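15/10/2025

Cheguei a casa há pouco e ainda tenho os polegares dormentes de apertar os grippers, mas quero escrever isto antes de me esquecer (amanhã já vou ter trocado metade das coisas, conheço-me).

Passámos a tarde toda na tarefa do óculos de VR. Pegar, pousar em cima do círculo da tábua, voltar ao início, repetir. Parece uma parvoíce, só que a fita de cima mexe-se sempre para onde não deve e o modelo aprende todas as nossas manias! O Khurram insistiu em variarmos a posição de partida em cada demonstração e eu resmunguei imenso, mas lá tive de lhe dar razão: com as 26 demonstrações de abril, todas muito certinhas, a política acertava 7 vezes em 12, e bastava rodar o óculos um bocadinho para ela se perder por completo.

Hoje fiz também umas quantas só com a mão direita, com a esquerda parada em baixo, à espera. O Mervyn acha que isso vai confundir o treino bimanual. Eu acho que não, que o modelo precisa de ver uma mão quieta para aprender a estar quieto, e ficámos nisto uns bons minutos até a Ashley nos mandar calar e gravar.

Outra coisa para não esquecer: o cabo do gripper direito. Enrola-se-me no antebraço quando estico o braço e eu, sem dar por isso, encurto o movimento. Se isso passar para os dados, temos um robô com medo de um cabo que nem sequer tem, que maravilha. Amanhã peço ao Neville uma braçadeira de velcro e repito cerca de 8 gravações para comparar as trajetórias.

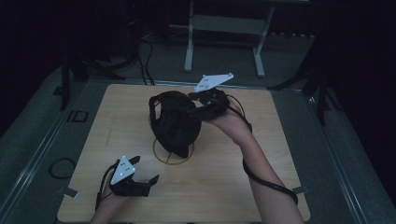
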